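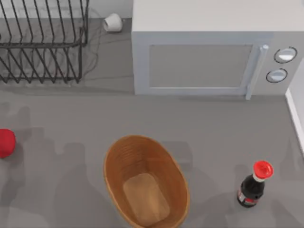 The Plomenar Home Kitchens Team

Hi, I'm Yvette Gosselin, and I run the kitchen planning side of Plomenar. We help people in Cisonmont and the towns nearby work out what they want from a kitchen before they spend any money on one.

I started out on the sales floor at a tile store on Kennedy Street, and I loved it, but I kept meeting folks who'd bought their cabinets first and then found out the fridge door hit the wall. So I took night classes in drafting, rented a desk above the old Linder bakery (best-smelling office I'll ever have!) and put up a card in the hardware store window. The first call came from a couple with a galley kitchen and 91 square feet to work with. I still have that drawing pinned over my desk.

We've planned 653 kitchens now, most of them on the small side. I'll come to your house, measure everything twice, and ask a lot of nosy questions - who cooks, who's left-handed, where the mail piles up, whether you wash up by hand or let the machine do it. Then we sit down with a floor plan and argue about drawers.

A full plan costs $2,000, and that covers both visits and as many changes as you like in the first month. We don't sell cabinets or take a cut from anyone who does.

The office is open Monday to Friday, and the coffee's on. Come up the side stairs, as the front door sticks when it rains.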